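Home Opinion Housing Letters Archive Subscribe

The case for counting outlets before bedrooms

Rental listings in Gindorley describe a flat by its bedrooms, its bathrooms and its distance to the train. None of them states how many power outlets it has, where they are, or how many circuits feed them. I think they should, and I think the omission costs tenants more than the industry admits.

The older blocks were wired for a lamp, a radio and a kettle. A typical living room in the Venter Street buildings has a single outlet, usually behind the spot where any reasonable person would put the couch. The current tenant has a modem, a television, a laptop, a heater in winter and a phone charger. The load has changed and the wall has not.

The usual reply from property managers is that the wiring complied with the rules in force when it was installed. I accept this. Compliance at the date of construction is a legal position, and it says little about whether a dwelling suits its present use. We do not judge insulation that way any more. A tenant can ask for an energy rating in many places and get a number on a page. The equivalent question about outlets gets a shrug.

Nuria Admasu, who manages a small portfolio in Iltville, put the opposing view to me in March. Her objection is cost. She was quoted $1,020 to add outlets to one flat, and she would need to recover it through the rent. Her second objection is that tenants rarely ask. The first point is fair, although the quote included patching and painting a wall that was already due for both. The second is weaker. People do not ask about outlets at an inspection for the same reason they do not ask about water pressure: there is a queue behind them and the agent wants to lock up.
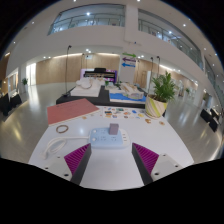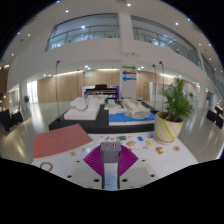 Tenants adapt, and the adaptation hides the defect. A shortage at the wall is moved to the floor, the shelf or the desk. The light blue power strip in the first photo, with its white sockets and a little purple cube sitting on top, is a common sort of answer. It offers more places to plug in. It does not increase what the circuit behind the wall can carry, and that distinction is poorly understood by the people who most depend on it. A strip used for a lamp and a charger is unremarkable. A strip used for a heater is a different matter, and the plugs fit equally well.

My proposal is modest. Each listing should carry three figures: outlets per room, number of separate power circuits, and the year the switchboard was last replaced. A licensed electrician can collect all of this in one visit. The Demmont letting office already records the first figure for its 363 flats, on a paper form, and does not publish it. Nokuthula Makhubela, who designed the form, told me the data entry would take her a fortnight.

I would not make upgrades compulsory at this stage. Disclosure should come first, with a review once enough listings carry the figures to compare rents. If flats with better wiring let faster, owners like Admasu will have a reason to spend the money. If they do not, the case for a minimum standard can be argued on safety alone, and I expect to be arguing it.

Contact the editor | Copyright 2018 | Back to top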